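Grenby Tenants Assoc — minutes, September 1, 2021

Present: Remzi Güler (chair), flats 2, 3, 7, 9. Apologies from Janssen.

Last minutes ok'd, no changes.

Laundry room — dryer still out. Nusavley quoted $394 for the drum belt and labor. Agreed, go ahead. Remzi to call.

Bike rack: $200 set aside in April, not spent yet. Flat 7 gettng prices.

Hallway lights — 5 bulbs out on the back stairs. Landlord told twice. Will write agian.

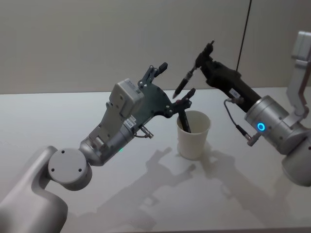

Who holds the spare key to the laundry room? Flat 3, until the new lock goes in.

Balance $92 after the dryer. Dues reminder to go under doors.

Closed 8:40.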